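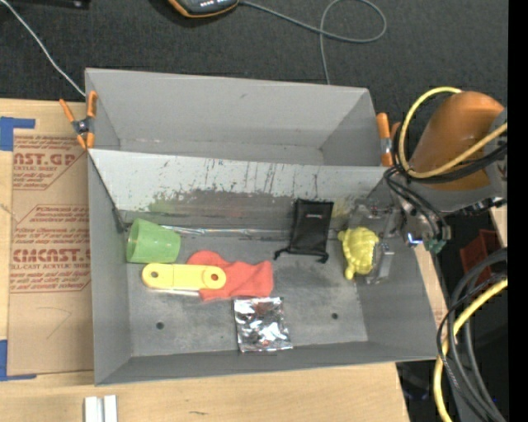
Slide 1: gray bin, two compartments, green cup lying on its side.

Leave this one up while people find seats. Start at seven even if the back row is still getting coffee.

Welcome, and thank you for coming out to the Higuchi Room on a weeknight. Say the bit about the restrooms (down the hall, second door, the first one is a closet and it locks behind you). Phones on quiet, please, but take all the notes you like.

Slide 2: Moving to a smaller place

Tonight is about moving from a bigger home to a smaller one, and mostly about the months before the truck comes. I did it two years ago, from the house on the hill in Trunis to an apartment with one closet worth the name, and I have helped a good many people do it since. I'm not a professional organizer. I'm a person who once paid movers to carry 3 broken lamps up a flight of stairs, and I'd like to spare you that if I can.

Ask for hands: who is moving this year? Who is helping a parent move? Who just likes looking at other people's closets? (Wait for the laugh, and if it doesn't come, go straight on.)

Slide 3: Start with the floor plan

Measure the new place before you touch a single drawer. I know it's dull and I know you want to get going on the attic, but you can't decide about a couch until you know the wall it has to sit against. Graph paper is fine. Write down the doors too, and which way they swing, and the turn at the top of the stairs. My own dining table went through the front door like butter and then spent a night in the hallway.

Pass the sample floor plan around. Get it back this time!

Slide 4: The small stuff

Furniture is slow but it's easy. The small stuff is what wears you down – the kitchen drawer, the bathroom shelf, the tin of keys that fit nothing. I wrote down everything in my kitchen, down to the teaspoons, and it came to 446 things, for a household of one. Let that number sit a moment.

What worked for me was one drawer an evening, with the radio on, and stopping when the drawer was done even if I felt like going on. Keep, give, or toss, and if I was stuck on something it went in a shoebox with the month written on the lid. Mine said March. When I opened it again in the summer I had forgotten most of what was inside, and I'm still a little ashamed of how pleased I was to see the melon baller.

Slide 5: Papers and photos

Slow down here. Take a sip of water.

Papers want a table and good daylight. Ask whoever does your taxes what to hold on to, and for how long, before you shred a thing. Photos I would leave for last, and I'd do them with company. My sister and I went through close to a whole trunk of them and kept one album each, and it took four visits and a lot of pie.

Slide 6: Money

I got three quotes. Stindix came in at $2000 for a full day with packing, and Tendik asked $1000 for the truck and two movers if I packed it all myself. I packed it myself. My back would like a word about that, so do think about your own before you choose. Ask each company what stairs cost extra, and get it in writing.

Slide 7: The first night

Pack one bag as if you were going to a hotel. Sheets, towel, kettle, pills, phone charger, a mug you like, and a screwdriver for the bed. Carry it in the car with you. Everything else can wait until Saturday.

Questions until eight thirty. If it's quiet, ask the front row what they can't bring themselves to give away. Handouts are on the chair by the door, and the floor plan goes back in my bag.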